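Workshop notebook – household debt model, Ekcombe series
Entry by Fionnuala Ó Dálaigh
March, 10.40

Picked up again from the reconciliation problem. The Ekcombe mortgage file and the arrears file still do not agree on how many loans were live at the start of the crisis window. The mortgage file gives 2,958. The arrears file gives a larger number, but it carries second charges as separate rows, with the suffix dropped in the older extracts. After matching on property reference and origination month, the overlap is clean except for 161 loans. Those 161 are listed in the side table and should not be used for anything until further notice.

Checked the obvious causes first. Transfers between servicers account for a good part of them: the loan gets a new account number and the old one is closed with a zero balance, so it looks like a redemption. If we count those as redemptions we understate the stock of debt in exactly the months where we want to measure it. The redemption flag has been recoded to require a matching receipt in the cash file. Where there is no receipt, status is now "unknown".

Second cause is further advances. Hrubý's original note treats a further advance as a new loan. His code does the opposite and adds it to the existing balance. I have followed the code, as the published tables were produced from it, and have put a comment at the top of the load script. Anyone comparing with the note will get a higher count of loans and a lower average balance. The total is unaffected.

11.55

Ran the baseline with the recoded flag. The leverage series moves up slightly in the early part and is unchanged after the peak. Shape is the same. The ordering of the three income bands is the same too, with the lowest band entering the window with the highest ratio of debt to income and the thinnest deposit. No surprise there, but it had to be rerun.

The point for the write-up is that the build-up is visible well before the fall in prices. The draft still opens with the bank failures and works backwards. I would turn it round and begin with origination terms: loan to value, income multiples, share of self-certified cases. The failures can come in section 4, where the funding side is dealt with. Left a marginal note in the draft to that effect.

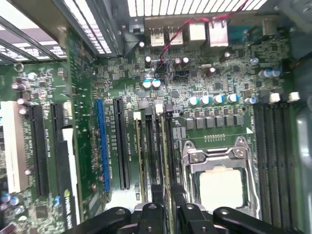

Interest rate shock next. The old runs applied the reset to all variable loans in the same month. The contract terms do not support that. Fixed periods end at different times, and a fair share of borrowers refinanced before the reset. I have staggered the resets by origination month and let refinancing follow the observed rate up to the peak, then drop to the rate in the Drollstead comparison area for the remainder. The second half of that is an assumption and needs stating as one.

With staggered resets the arrears peak is lower and wider. It fits the observed quarterly figures better on the way up and slightly worse on the way down. The slow decline is probably forbearance, which the model does not have. Loans switched to interest-only stay in the data as performing. Do not try to fit this by raising the cure rate, which was tried before and broke the repossession series.

14.20

Simulation step. 603 draws completed before the job stopped on a negative balance. Traced it to a single loan with the payment recorded in pence. Fixed at source and added a check on the ratio of payment to balance. The completed draws are kept in the scratch folder but should be treated as void, as the bad loan was in all of them.

Restarted from the same seed. Each pass takes around 3 minutes with the Hunano routine and longer with ours, so I have left it on Hunano for now. The two agree to the precision we report. They differ in how they treat ties in the sort on origination month. Results by cohort should therefore be taken from one or the other and not mixed.

15.35

Notes on definitions, for whoever does the tables:

Home ownership rate is by household, not by dwelling. The Drollstead figures are by dwelling and have to be converted before the two go side by side.

Debt to income uses gross income at origination. We have no later income for most borrowers. The ratio therefore drifts downwards as loans amortise and says nothing about what happened to earnings after the shock.

Negative equity uses the area index, not individual valuations. Flats are likely to be understated.

Unsecured debt is missing throughout. This matters for the lowest band and should be in the text, not a footnote.

Still open: the 161 unmatched loans, the wording on refinancing after the peak, and whether the further advances need a separate line in table 2. Will also need the older servicer extracts reloaded with the suffix restored – the import template cuts the field at eight characters.

16.50

Second run past the point of the earlier stop, no errors. Left going.

2 comments | 0 shares
Contact the workshop | © Ekcombe series working group | Back to top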